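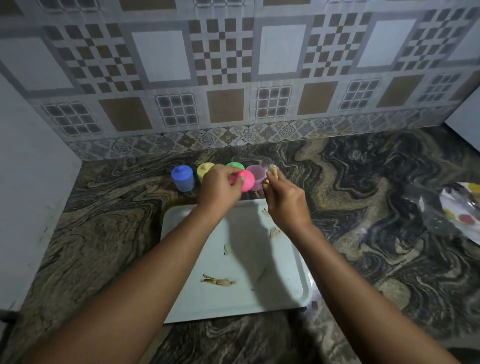
Lemlem Workneh

Fashion Merchandising, Unit 4: The Limited Drop

Reading for this unit: the Druketti case packet, pages 1 to 9. The rest of the packet is an appendix of size charts, and you are welcome to it.

What a drop is

A drop is a small run of clothing sold on one date, usually with a name grander than the garment. The shirt costs what a shirt costs to make. What the buyer pays extra for is the chance of missing it.

Druketti started with T-shirts and a table at a street fair. Their first proper drop was a hooded sweatshirt called the Stirkine, 600 units, one color, no restock. It sold through in 66 minutes. The owners took this to mean they were geniuses, and ordered accordingly.

Terms you need

Sell-through: units sold divided by units received. Give it as a percentage and say over what period. A sell-through figure with no period attached is a boast.

Blank: the undecorated garment you print or stitch on. Most small labels buy blanks and say very little about it.

Colorway: a color, once marketing has seen it.

Seeding: giving product to people who are photographed a lot. Budget for it as a cost. "He said he'd wear it" does not go on a balance sheet.

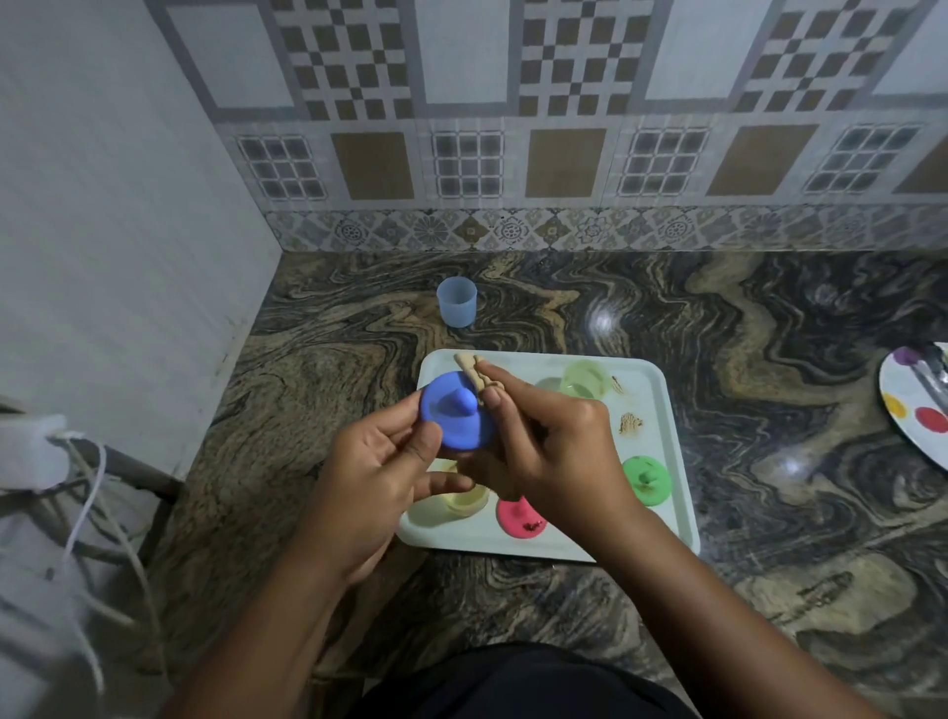
Page last changed: 6 March 2019

The second drop

Read page 5 closely. For the follow-up, the Mensah jacket, Druketti did three things differently. They doubled the colors, let the mailing list in early, and announced a restock before the first run was gone. Each decision is defensible by itself. Put together, they told every customer that there was no hurry, and the customers listened.

By June the jacket was on the markdown rack at Tillow, next to the umbrellas. Notice that the jacket itself was better made than the sweatshirt. It had a lined hood and a zipper that worked. Quality comes up again in Unit 6, where it gets a fairer hearing.

Pricing a small run

Work from the landed cost: blank, decoration, labels, freight in. Then add the cost of the units you will give away, spread over the units you will sell. Students forget this second part every term – so do labels. Only after that do you apply the markup.

If your retail price comes out ugly, go back and look at the decoration. Each extra print location is another pass through the press. A sleeve print that pleases only the designer is an expensive way to please a designer.

For discussion

Would you have announced the restock? If so, when, and to whom?

Page 7 quotes the owners saying they "never chased hype." Find 2 places in the packet where they chase it.

Written work is one page, typed, handed to Fuad Workneh in the department office. Yes, we are related. No, he can't get you an extension.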